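Plendska Highway Assist Kit: Evaluation Data Card

Card revision 10/27/23. Maintained by Jinlong Feng. 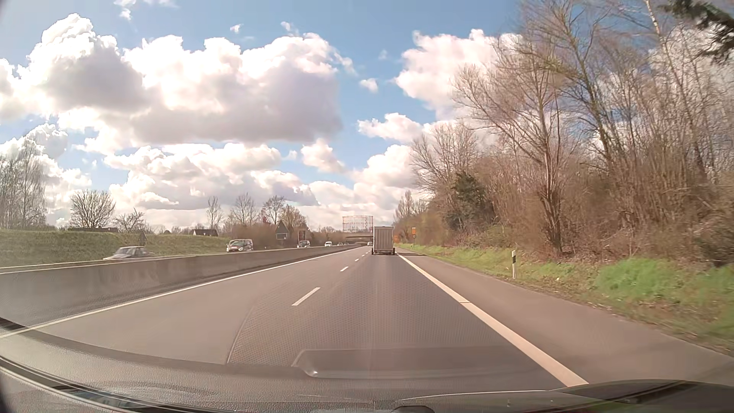

Arden wrote back on the draft of this card that a highway kit should be judged on the dull miles, and that a review which spends most of its pages on cut-ins and hard braking tells a buyer very little about what they will live with. The split in this release follows that comment. Steady following behind a large vehicle is now a category of its own, and it is the largest one.

Summary

The Plendska kit is an aftermarket lane-keeping and distance-keeping unit for passenger cars. It consists of a windshield camera, a forward radar, a compute box under the passenger seat and a steering and pedal interface module. It is sold as driver assistance. The driver keeps both hands on the wheel and is responsible for the car at all times. Nothing in this card should be read as support for any other use.

This card covers the clips, labels and logs collected while the kit was under review, and the scoring script that goes with them. It does not cover the kit's firmware, which is closed.

Contents

clips/ forward-facing video, one file per clip
stills/ one frame per clip, taken at the midpoint
logs/ kit output at the vehicle bus, CSV
labels/ hand labels, JSON
score.py scoring script
CHANGES.txt release notes

The release holds 574 clips. Of these, 200 are held out for scoring and should not be used to tune anything. The held-out list is in labels/holdout.txt and is fixed for the life of the 2.x series.

Categories

Every clip has exactly one category.

follow_large: steady following behind a trailer, box truck or bus in the same lane. The vehicle ahead hides part of the road, including overpasses and signs the kit would otherwise pick up early.

follow_small: steady following behind a passenger car.

open_lane: no vehicle ahead in the lane within radar range.

cut_in: another vehicle enters the lane ahead of the car.

lane_end: merge, lane drop or exit.

marking_fault: lane lines worn, doubled, patched or broken by a seam. A clip with a short gap in an otherwise sound line does not qualify. The threshold is in labels/SPEC.txt.

Where two categories could apply, the one lower in the list wins. A clip with a cut-in on worn markings is filed as marking_fault.

Label fields

clip_id: string, matches the file name.
category: one of the names above.
lead_type: trailer, truck, bus, car, none.
lead_lane: same, left, right.
left_line, right_line: solid, broken, absent, unclear.
median: barrier, grass, none.
shoulder: paved, unpaved, none.
sky: clear, broken_cloud, overcast, low_sun.
dash_reflection: true or false.
oncoming_visible: true or false.
notes: free text, often empty.

The still at the head of this card is labeled follow_large, lead_type trailer, lead_lane same, left_line broken, right_line solid, median barrier, shoulder paved, sky broken_cloud, dash_reflection true, oncoming_visible true. The line fields always refer to the lane the car is in. For a car in the right lane of a two-lane carriageway, the solid line along the median does not enter the label at all. Early readers of the spec got this wrong often enough that SPEC.txt now states it twice.

dash_reflection is set to true if any part of the dashboard shows in the windshield over the pavement. It is not a quality flag. Clips with reflections are kept and scored like the others.

Collection

One car, one kit, one mounting position. The kit was installed by the Marino shop following the printed instructions, with no changes to the camera bracket. Radar alignment was checked at install and again in July. The second check found no drift outside the tolerance in the manual.

All driving was on divided highways in daylight. The driver had hands on the wheel throughout and took over whenever they saw fit. Takeovers are marked in the log with event code 7, and the interval from each takeover to re-engagement is excluded from scoring.

Video and logs are on separate clocks. They are aligned at the start of each clip by the script, using the kit's own heartbeat message. If the heartbeat is missing, the script refuses the clip and prints its ID.

Scoring

Run:

python score.py --clips clips --logs logs --labels labels --split holdout

The script writes one row per clip and one summary row per category. There is no overall score. Earlier releases had one, and it was quoted without the category table, so it has been removed.

Reported measures:

offset_sd: standard deviation of lateral position in the lane, in meters.
gap_sd: standard deviation of time gap to the lead vehicle, in seconds. Blank for open_lane.
steer_rev: steering reversals per minute above the threshold in SPEC.txt.
handback: number of times the kit dropped out and returned control to the driver.
false_brake: braking requests with no cause found on review of the video.

false_brake is the only measure that depends on a person's judgment. Two reviewers mark each event separately. Where they differ, the event is reported in its own column and counted in neither direction.

Findings on the review unit

Distance keeping behind large vehicles was steady. The kit held its set gap well on level road and let it open a little on downgrades, then closed it more slowly than most drivers would. This is a comfort matter and can be changed in the settings menu, where it is listed under Response and not under Distance.

Lane position was good where both lines were sound. Behind a large lead vehicle the camera has a shorter run of line to work with, and the kit appears to put more weight on the near markings. In practice it makes small, frequent corrections. Passengers noticed them before the driver did.

False braking was concentrated at overpasses. With a large vehicle ahead the effect was smaller, presumably because the radar return from the lead dominates. We have no access to the firmware and cannot confirm this.

The handback warning is a tone followed by a wheel vibration. The tone is easy to miss with the fan on high. The vibration is not. We would prefer the order reversed, and have told the vendor so.

The menu offers 2 sensitivity levels for lane departure. The higher one was used for all clips.

Comparison with the Conent unit

A Conent unit was on hand for part of the review but was fitted to a different car, with a different steering rack. Its logs are not in this release. Numbers from two cars should not be set side by side, and the table that did so in the 1.x card has been withdrawn.

Known limits

No night driving, no snow, no heavy rain.
One driver for the whole set, so takeover timing reflects one person's habits.
Bare-tree clips outnumber clips with full foliage. Shadow patterns on the pavement differ between the two and the set does not balance them.
Construction signs are not labeled. Some clips contain orange signs or markers near the roadside, and the notes field may or may not mention them.
Oncoming traffic is flagged as visible or not visible only. Vehicles behind a median barrier are not tracked.
The sky label is assigned from the midpoint still and may not hold for the full clip.

Privacy

License plates and faces are blurred in clips and stills. Location data has been stripped from the logs. Requests to remove a clip go to the maintainer with the clip ID, and removed IDs are listed in CHANGES.txt so that results from older copies can be reconciled.

Use

Free for research and for product comparison, provided that the card revision is cited and the category table is printed whole. Use for training a control system is not allowed under this license. Use for training a perception model is allowed on the non-holdout clips.

Open items

Time gap is computed from radar range alone. A camera-based check is planned.
score.py fails on file paths with spaces. Quote marks do not help. Move the folder.
The lead_type value "truck" covers both box trucks and tractors without a trailer. A split is under discussion and would require relabeling, so it will wait for 3.0.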